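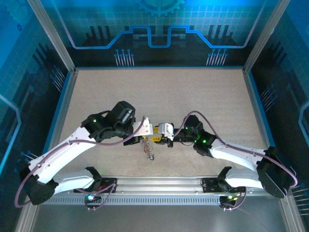 April, evening

I could not sit longer than twenty minutes today. My left knee started to complain and after that I only listened to the knee. Mrs. Palaniappan says this is also meditation, if I listen without being angry with it. I was a little angry.

This month we practice breath counting at the hall in Bosbridge. You count each out-breath from one to ten, then begin again. It sounds like something for children. I reached ten maybe four times. The other times I found myself at seventeen, or planning soup.

Annelore Tiedemann sat beside me again. She has come to the group for 29 years and she sits like a stone in a garden. In the tea break I asked her if the thoughts become fewer. She considered this for a long time and then she said, "No, but they become less interesting." I wrote it on my hand so I would not lose it on the bus.

We also chanted. The old text has 126 lines and I still do not know where to breathe, so I move my lips in the long middle part and come back strong at the end. I think the man in front of me does the same -- his shoulders stop moving at the same place.

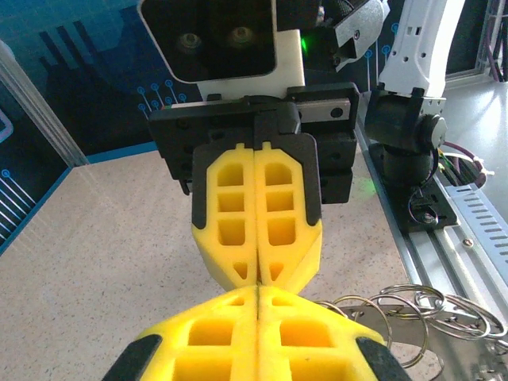
## Later, in bed

I tried again at home, on the folded blanket, with the window open. There was a dog somewhere and then it was quiet. I counted to ten two times without losing the number. After the second time I felt so proud that I forgot to breathe out properly.

I am thinking about the retreat in Lorkow. Five days of silence, simple food, waking at half past four. My sister thinks I will talk to the spoons. The place is paid until summer if I say yes this week, and I have not said yes. What I fear is the evenings -- the mornings I can do, I am always awake early.

Tomorrow: buy a harder cushion, return Annelore's book, call my sister back. Put the knee on a towel.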